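Keegan Grewal has been writing planners for two-armed robots long enough to have opinions about bins. The one he is working with now is yellow and round, and his software keeps approaching it as if it had a front.

"It doesn't have a front," he says. "It's a cylinder. But the planner wants a side to come in from, so it picks one, and then it picks a different one the next time round."

Grewal and Yabsira Nigatu look after the planning layer at Sodby. Their part of the stack, called Famia, takes a list of objects and a goal and hands joint paths to the controller. All of it is tried in simulation first. Nigatu runs the batches overnight and reads through the failures in the morning. The last batch had 3499 episodes in it.

"You don't watch them all," she says. "You sort by where the wrist was when it stopped, and you watch the odd ones." 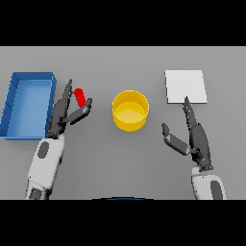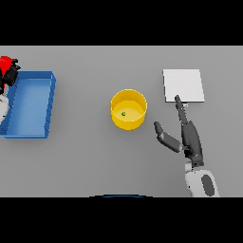 Simulated runs with the blue tray, the yellow container and the white pad.

Sodby, April

The current work is on sharing the table between two arms. The older version of Famia planned the left arm, froze the result, and then planned the right arm around it. It was simple to debug, Nigatu says, and it wasted a great deal of time. One hand would wait for the other to finish even when they were nowhere near each other.

The new version plans both together but lets each arm keep its own clock. If the left hand is slow to close on something, the right hand can carry on until the two paths come within a set distance.

"People ask why we don't learn the whole thing end to end," Grewal says. "Some of it is learned. The grasp scoring is learned. I still want a path I can print out and read when it goes wrong."

Small objects are the hard part. A grasp that scores well in the model may leave a thumb joint close to its limit, and the controller then has no room to correct. Nigatu's fix was to make the scorer pay for that. It cost them 2 weeks and a long argument over units, as half the code was in degrees.

The thumb is also the reason for ticket 1909, which is still open. On release, the planner sometimes opens the thumb before the wrist has settled. Grewal thinks the fault is in the timing code. Nigatu thinks it is in the collision margins, and has a branch that says so.

"Hers passes more tests," he admits. "I wrote the tests, so I don't know what that proves."

They plan to merge one of the two before moving on to the viewer, a tool called Drululora that replays an episode with both planned paths drawn over it. At present it crashes if you scrub backwards. Nigatu has stopped scrubbing backwards.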